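Would You Let a Robot Carry the Bucket?

Skutari wants families to rent a walking robot for chores. The robot is called the Rula, and the ads say it "helps like a person." We read the ads so you can decide what to believe.

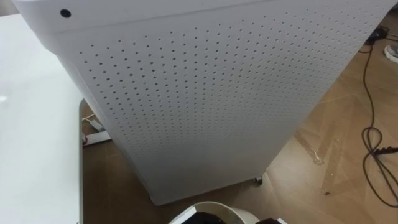
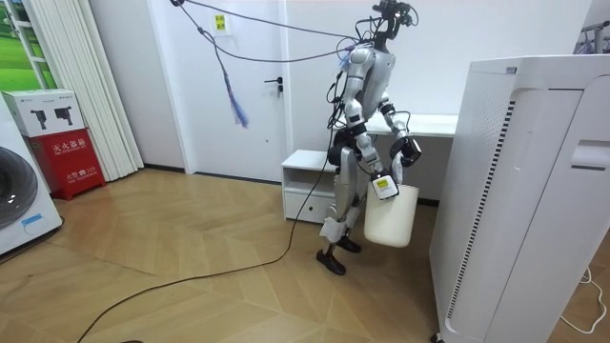
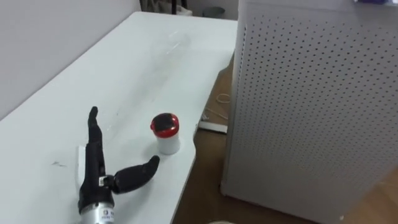

Rula at work indoors.

By the Drudex Kids Tech Desk
Filed under Machines
100 shares | 4 comments

First, what is it? The Rula is a humanoid robot. Humanoid means it is shaped a little like you, with two arms, two legs and something on top where a head would go. In the middle picture, the thing on top is a dark bunch of cameras and brackets with wires coming out. That is how the robot looks at the room.

Now look at the bucket. One gripper has it by the rim and handle. A gripper is a robot's version of a hand. The ad says the Rula "carries water all day." Can you tell if there is any water in that bucket? We can't. A full bucket is heavy and it sloshes. When you carry one, you lean the other way without thinking about it, and a robot has to work out that lean with math, over and over, while it walks. Carrying an empty bucket is much easier. If somebody wants to sell you a bucket carrier, ask what was in the bucket.

Then there are the cables. The ad says the Rula "goes wherever you go." But a long black cable runs from the robot across the floor, and more cables go up from its head toward the ceiling. Try walking around your house tied to a wall and see how far you get. Skutari says the rental model will run for 4 hours on a battery. Maybe it will. We'd like to watch it do that before we believe it.

What about small stuff? In the last picture there is a black robot hand on a table, with a little white container with a red lid standing near its thumb. They aren't touching. Picking up a small container sounds like baby work, but it is hard for a machine. It has to see where the container is, move its fingers to the right spot, and squeeze enough to hold on but not enough to crush it. A picture of a hand close to a container doesn't tell you if the hand can pick it up.

Skutari also says the Rula has practiced 1,000 chores. That's a big number! But what counts as a chore? If lifting a cup is one chore and putting it down is another, you get to 1,000 pretty fast. We asked for the list in September and got back a brochure.

We aren't saying the Rula is a fake. Walking on two legs is hard, and so is using two hands, and lots of smart people have worked on both for years. A company called Lungu rents out a plain cart with wheels and one arm. It can't climb stairs, and its ads say so. We like that.

Things to ask before your family rents any robot:

Does it work with no cables?
Who is steering it, a computer or a person with a remote?
What happens when it drops something?
How do you stop it in a hurry — and can a kid reach the button?

9 people found this helpful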